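Search this site
Type and press enter

Teaching two arms to tidy a cable: a starter guide for club members

Welcome to the Skonari pages of the robotics club! Skonari is our two-armed table rig, and if you joined in January you have probably been itching to get your hands on it. This guide takes you from switching on to saving your first practice run. You don't need to have written any code — you do need a bit of patience, and it helps to bring a friend.

Before you start

Book a slot on the sheet by the door. You'll want one cable (pick a thin black one with a plug at each end, they behave nicely), the club laptop and a notebook. Beatrice Nyamweya wrote our logging program, Hollik, and it is already on the laptop, so please don't install a second copy. We did that last year and lost an entire afternoon of runs.

Step 1. Clear the middle

Move mugs, tape and screwdrivers off the table. The arms share the space between them, and anything left there will get swept up sooner or later.

Step 2. Switch on

Left arm first, then right. Wait for the lights on the joints to go green before you touch anything in Hollik. If one arm stays dark, turn both off, check the plug at the base and try again.

Step 3. Send both arms home

Type "home" and press enter. They move slowly, which is lovely to watch the first time! Keep your hands back until they stop.

Step 4. Check the wiring on the arms

Follow each arm's own cable from wrist to shoulder with your eyes. It should have enough slack for the wrist to turn fully without pulling. Vasilis Spahić spent most of autumn getting this right, so ask him before you move a clip.

Step 5. Lay out your cable

Drop it near one gripper and let it fall how it likes. A crossed loop is a brilliant place to begin, because there are so many ways to go about it — grab a plug, pinch the crossing, or hold one side still and pull with the other arm. 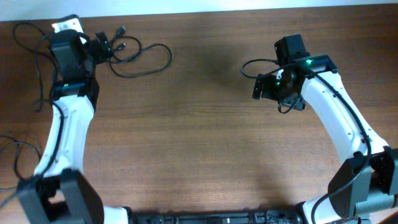

Start with the arm nearest the plugs and keep the other one well back until you've got a grip. Close the fingers gently. Our setting is 13 on the grip slider, and anything much higher squashes the insulation. Lift a little, bring the second arm across, then draw the two apart until the loop opens.

Step 6. Save the run

Press S, add a short note ("dropped it twice" is a perfectly good note) and save. Failed runs are useful too, so keep them! We have 369 saved so far and want 2000 before the Clundano student contest, where Haruna Sugiyama and Nanami Okabe will be driving for us.

If it goes wrong

The red button stops both arms. After that, home them again from step 3. Error 107 means Hollik has lost the right arm, and restarting the program clears it nearly every time.

Questions about the rig go to Reiko Hirose at club night.

Contact the club | © Skonari student robotics | Back to top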